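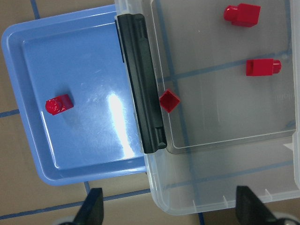
Red block, blue tray, clear bin with a black latch. A modest start.

How to Put Blocks Away So They Stay Put Away

Every house with small blocks in it has a bin, and every bin has a lid that lives somewhere else. I've put blocks away badly for years and have now put them away decently for one, so consider me qualified.

1. Get a tray. Shallow, with a rim, big enough to spread things out. Ours is scratched and perfectly fine. Blocks go in the tray before they go anywhere else, which gives you a chance to pull out the raisins.

2. Mark a parking spot. A strip of painter's tape on the table tells everybody where the bin goes. My neighbor Pushpa Tiwari thought this was excessive until she borrowed the roll.

3. Open both latches all the way. A half-open latch will catch the rim of the tray and take it along for the ride.

4. Move the blocks by the handful. Tipping the tray is faster, if you don't count the 20 minutes under the couch.

5. Put the lid on last. Set it down loosely, slide it until the corners line up, then press one end and the other. If it rocks, a block is standing up in there – lay it flat and try again. Leaning on the lid is how we lost the first one.

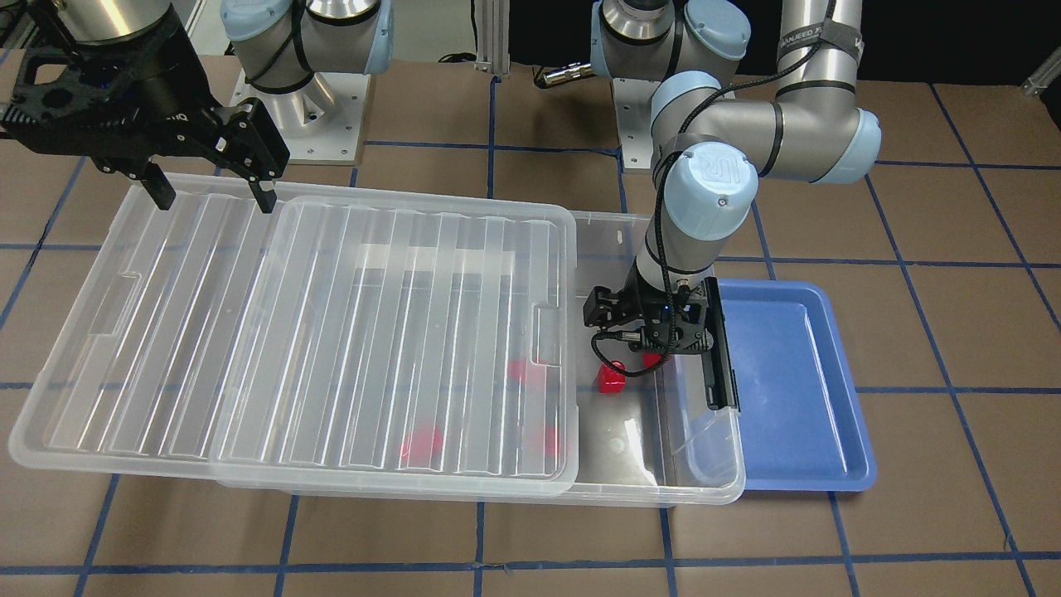 Do I need a lid at all?
Only if you plan to stack the bins or own a cat. A lidless bin on a low shelf gets used more, and a lidded one travels better.

Wash the tray every so often with dish soap and a soft cloth. Skip the scrubby side of the sponge, unless you like the scratched look as much as I've had to.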